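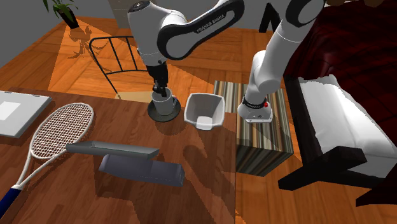

Mug tips over during rim grasp, Kindley scene, Franka arm

Posted in: Simulation > Grasping and contact
2022-12-18

parquet_floor
Running the Makhubela pick task in the Kindley bedroom scene. The gripper closes on the rim of the white mug with the fingers down inside it, and the policy starts the lift. In 219 of 651 episodes the mug rotates in the fingers and ends up tipped over. Reward still counts it as a grasp. Friction is stock and control rate is 40 Hz. Has anyone fixed this?

stiffcontact
You are grabbing a thin edge well away from the center of mass. It will rotate. Raise the torsional friction and try again.

lowgain_lee
I disagree with cranking friction. We did that on Caretti and got a policy that held anything in sim and dropped half of it on the real arm. Check the collision mesh first. If the mug is a convex hull, the opening is filled in and the finger inside the rim is fighting a solid.

parquet_floor
Mesh is decomposed, I checked. The opening is open. Wrist view from episode 1244:
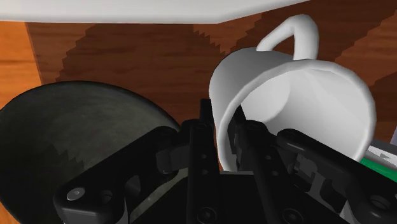 Wrist camera, episode 1244. Mug tilted on its side at the fingertips, handle up.

stiffcontact
Right finger is in the opening and the left one is against the outer wall, so you do have a grasp of sorts. Your success check needs an orientation term. As it stands you are paying the policy for that.

lowgain_lee
Agree on the success check. I still want to see contact forces before anyone touches friction.

Side question: in your first picture the long gray tray is hovering over the dark block on the table. Is it supposed to do that? If your spawn heights are off, I would not trust the mug and saucer either.

parquet_floor
No, it should be lying flat. I hadn't looked at the clutter objects. Will print the start poses tonight.

nornero_user2
Same package here. On ours the clutter was placed by bounding box and never settled. Step the physics before the first action and log the mug pose at the start and end of that.

stiffcontact
Settling won't stop a rim grasp from rotating.

nornero_user2
Didn't say it would. It takes one variable out.

parquet_floor
Plan is settle steps, then a tilt limit in the success check, friction left at stock. I'll rerun the same 651 seeds and post the contact forces with it.

lowgain_lee
Post the mug mass too. Ours was set wrong in the July release.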